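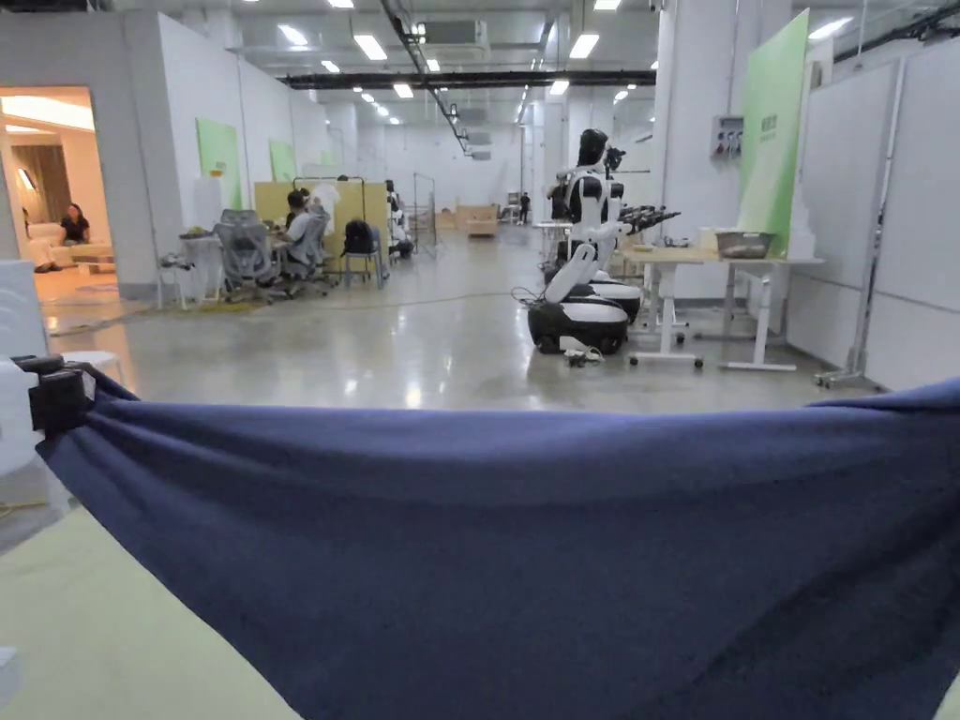
Mei Park wrote in to ask how you get a gripper to let go of a sweater once it has bunched the knit up in its jaws, and whether she should just pull. Please don't pull! I did that in January and lost a cuff. Hit the stop, wait for the motor to go quiet, then open the jaws with the hand release and ease the cloth out sideways.

What went wrong with mine was a sticky pivot. The jaws closed fine on towels but wouldn't open all the way on anything fuzzy, and the lint packed in behind the hinge — I'd been cleaning the tips and never looked farther back. A dry toothbrush every five loads has kept it moving so far. 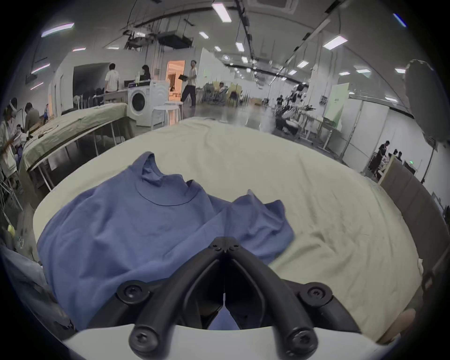 Keegan wants to know if oil would do the same job, and I'd say no, it left a spot on my good pillowcase and the lint stuck to it worse than before. Check the screws while you're in there too (power off, fingers out). Two of mine had backed out far enough to snag a thread.

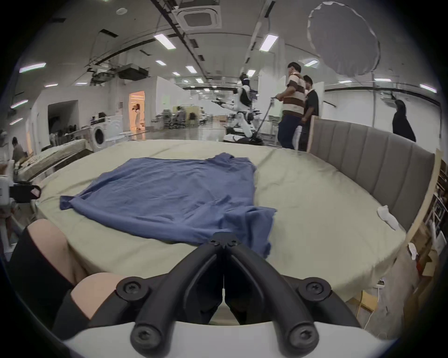 Blue T-shirt on the bed, hem toward the gripper.

Tees are what I test with after any repair. Old ones, please. Start at the hem and keep a hand near the stop button.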